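Small Trays, Tidy Tables: Your Questions Answered

We love a good sorting tray at Cinholm, and your letters say you do too! These are the questions that come up most.

What size tray should I start with?

Small! A little tray fills up fast, so you find out right away what you really keep on the table. You can always add a second one later.

Does the color matter?

Only to your eyes, but I'm a big fan of a white well with a black rim. Tiny screws and dark clips show up beautifully against the white, and the rim makes the tray easy to spot on a pale table.

Where should the tray go?

Right in the middle of the table, at least while you're working. Keep long, flat things beside it and save the inside for the small stuff. 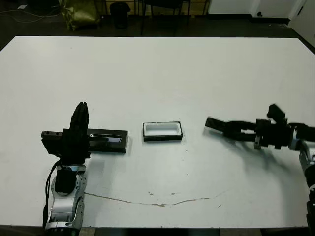

My white table has stains and specks. Can I still use it?

Of course — a work table is for working on. Wipe it down with a damp cloth and mild soap, and try a baking soda paste on stubborn marks. If a line turns out to be a crack, keep water out of it.

How often should I empty the tray?

I do mine every evening and it takes nearly three minutes (with music, maybe four). Whatever has been sitting there all week gets a proper home in a drawer.

Can I stack trays?

If they're the same size and nothing pokes up over the rim, yes. We stack ours 12 high in the Moncrieff room!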